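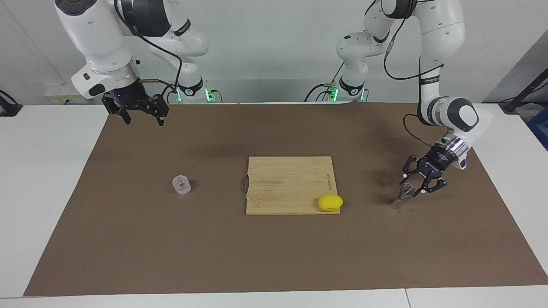

My first amateur Muay Thai fight lasted 4 rounds, if you count the one where I mostly held on to the ropes. I'd been training at Bavia for two years by then, and I'd have told anyone who asked that I was ready. Ha!

I drove down on a Friday with my gear bag, a cooler full of boiled eggs and a pair of Skikis shin guards I'd bought the week before (big mistake, break your stuff in first). I had to weigh in by six and I was still a pound over at lunch, so I spent 90 minutes in the back seat of a parked car with the heater on, wearing two sweatshirts and listening to a podcast about bread. I do not recommend the podcast.

The hall holds 2,000 people. It looked like a lot fewer from the locker room door and a whole lot more from the ring. My coach wrapped my hands, told me to keep my left up and then told me again, and I nodded like I'd never heard anything so wise.
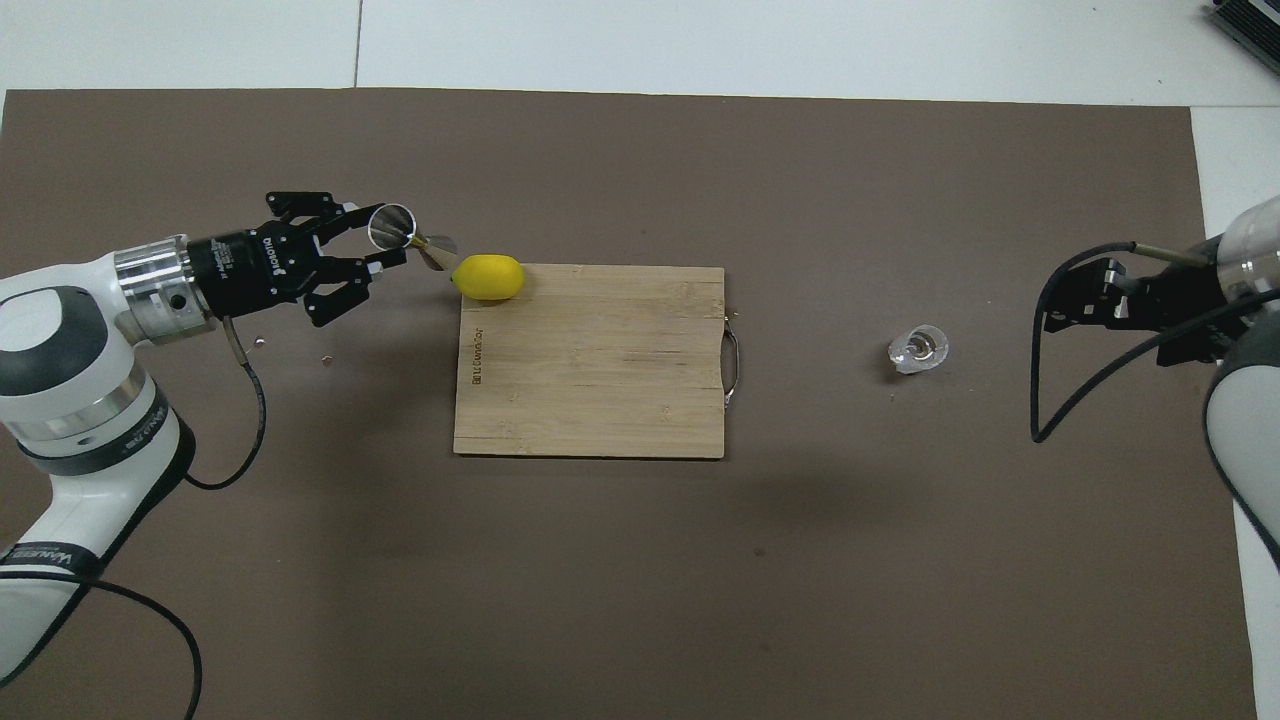

Then the bell went and I dropped my left. She was a southpaw out of the Nakajima gym, taller than me, with a teep that landed right on my belly button every single time. I lost the first two rounds clean. In the third I finally started checking her kicks and walking her back, and I could hear our corner yelling over everybody, which is still the best noise I know. I lost on points, and we hugged, and she asked where I got my shorts. (They're Wundum, and they've split since.)

I've had 6 more fights and won half of them. I still get sick to my stomach the night before. There's another card coming up in November, same hall, and my name's on it, so I'm back on the eggs and running hills before work.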